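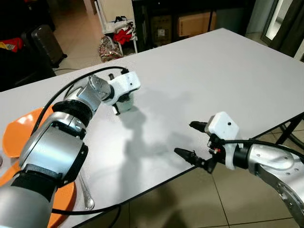

According to Érica Amaral, the main risk in the fall term was never the arms, it was whether thirteen students could share two of them without losing half of every session to setup. Her note on the interim figures asked for that point to be dealt with first, so this report begins there and takes the technical items afterward.

Progress report to the Nostolis Fund
Project: Table-clearing with two arms, student robotics club
Reporting date: November 30, 2023
Prepared by: Cremilda Aguiar

1. Use of bench time

The club has 13 active students. They work in groups of three or four, and each group holds the bench for one session a week. At the start of the term a group needed most of the first half hour to start the controllers, bring both arms to the home pose and check the gripper zero. The startup sequence has since been put into a single script with a printed checklist. Groups now begin recording within ten minutes unless a cable has worked loose.

Students who are not at the bench label recordings or work on the parts queue. The labeling stations were idle for two weeks in the middle of the term while the shared drive was moved. The backlog from that period has been cleared.

2. Task and equipment

The task is unchanged from the proposal: two arms facing each other over one table pick up a small set of tableware and place it in a target area, with a student guiding the motion during recording. The arms have metal segments and carry white 3D-printed gripper housings with black fingers. The tableware set includes an orange dish and a metal spoon.

The spoon remains the hardest item. A thin handle lying flat on a smooth top gives the fingers very little to close on, and the first finger design pushed it along the table instead of lifting it. Version C has a narrower tip with a slight taper. It lifts the spoon by the handle in most attempts when the handle is at right angles to the fingers, and in far fewer when it is parallel. A wrist rotation before the grasp has been added to the guide sheet for operators.

Cable routing has been revised once. The gripper cable needs enough slack for a full wrist turn, but too much slack lets it drag across the tabletop. The present length is a compromise, and a clip partway along the arm is being tried by two of the groups.

Lighting is a known variable. The arms cast strong shadows on the pale top, and early recordings made under different room lights gave uneven results in training. All sessions since the fourth week use the same lights, and the setting is written in the session log.

3. Data collected

The proposal set a target of 3000 recorded attempts by the end of the school year. At the close of this period the club has 188 accepted attempts. This is behind the schedule, which assumed a steady rate from the first week. Recordings from the first three weeks were discarded after a clock offset was found between the left and right arm logs – the offset drifted during each session and could not be corrected afterward. The fault was in the logging code and has been fixed.

At the present rate the target will not be met. Two changes are planned for January: a second weekly session for each group, and shorter attempts that cover one object at a time. If these do not bring the rate up by the end of that month, a lower target will be proposed in writing.

4. Parts and spending

Spending is within the approved budget. The largest item was replacement gripper motors, ordered through Andrade after one motor stripped a gear. Filament for the housings cost less than planned. The Ballamus software license was renewed at the school rate. No purchases are expected before the winter break except spare finger pads.

5. Competition entry

The club has registered for the Gendska student meet in the two-arm category. The rules allow guided or autonomous runs, scored separately. The students voted to enter guided runs only this year. Three of them will act as operators, and the rest will cover setup, repair and the written log that the judges collect.

6. Open items

– Decide on the cable clip and fit it to both arms.
– Print a spare housing for each side.
– Answer Érica Amaral's request for a per-group table of bench hours. The session logs are complete from week four onward, and the table will be sent separately.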